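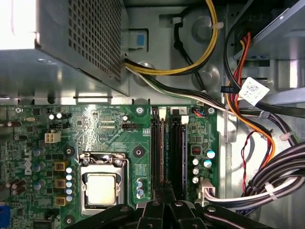 Pre-purchase inspection checklist: robot cell for desktop PC strip-down
Site: Nedlow workshop
Completed by: Bonifacio Tejada
Date: 17 December 2024

Each item is marked OK, HOLD or BUY. Comments are mine, and I do get carried away, so skim if you must!

1. Isolation of the PC before work
Mains lead out, power button held down, lead left where everyone can see it. OK.
Comment: please carry this over word for word to the new cell.

2. Access to the processor
OK.
Comment: cooler off, heat spreader exposed, retention frame in plain reach from above. This is the job I most want the arm for, and I'm really excited about it. The budget has to include soft fingertips (two sets, one will always be in the wash).

3. Memory modules
OK.
Comment: both slots stand upright with the latches at the top ends. A narrow finger would be a lovely thing to have here. Ondar list one as an extra, so ask them to quote it separately.
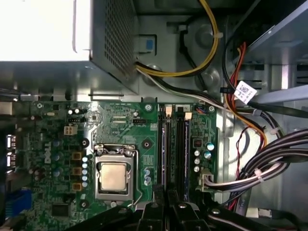

4. Loose cables in the gripper's path
HOLD.
Comment: the yellow and black bundle from the power supply loops up over the case floor, and a single zip tie holds it in one place. I'd like a set of cable clips and a written rule on who tucks things back before a run. Cheap fix, big difference.

5. Sharp edges on the drive cage
HOLD.
Comment: cut-resistant gloves for anyone reaching in. 37 pairs came with the last Datthorpe order, so nothing to buy.

6. Guarding and emergency stop
BUY.
Comment: allow 2,000 for a light curtain and a second stop button by the door. I would not trim this line for anything.

7. Arm and gripper
BUY.
Comment: 3,000 deposit now, balance in June if the trial goes well. Spare fingers are not in that price.

8. Anti-static mat and wrist straps
HOLD.
Comment: mat is fine, straps need testing. Tester to be borrowed from Datthorpe before the next inspection.

Outstanding: items 4, 5 and 8. Quotes for 6 and 7 to B. Tejada, please, with delivery shown on its own line.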